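Cleaning a mechanical keyboard without taking it all apart
Posted by Yatziri Tlapale, Apr 30, 2020

Quick one. People keep asking how I do the keycaps so here goes. Takes an evening, most of it drying.

What you need
Keycap puller (wire kind, the plastic ring ones scratch)
Bowl, warm water, dish soap
Soft brush, old toothbrush is fine
Cotton swabs
Towel

Step 1. Unplug it. Yes really. Lay it flat on something pale and smooth so dropped bits show up. Dark desk = lost springs. 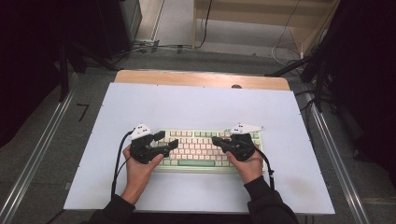

Step 2. Take a photo of the layout on your phone. You think you remember where the brackets go. You don't.

Step 3. Pull caps. Straight up, slow, a little wiggle. Letters first. Leave the space bar for last, it has stabilizers and they bend if you yank. Gwawr Prosser broke one of hers doing it at an angle, had to wait til June for the part.

Step 4. Caps in the bowl, 15 minutes. Swish. Not hot water, it can warp them. Rinse 2 times, then out on the towel, open side down. Overnight if you can stand it.

Step 5. While they dry, brush the case. Work from the top row down, tip it over, tap the back, brush agian. Swab between the switches. Damp not dripping.

Step 6. Caps back on, top row first. Check the colors as you go, function keys are easy to mix up if your set has two shades.
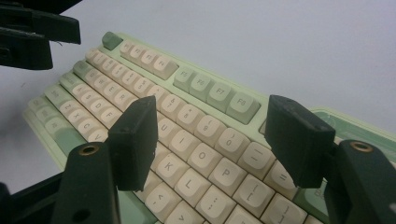
F1 to F4 in cream, F5 to F8 in green.

Press each one till it seats. Space bar last, line up the stabs before you push. Plug in, type somthing long, see what sticks. If a key feels mushy pull that cap and let it dry another 4 hours.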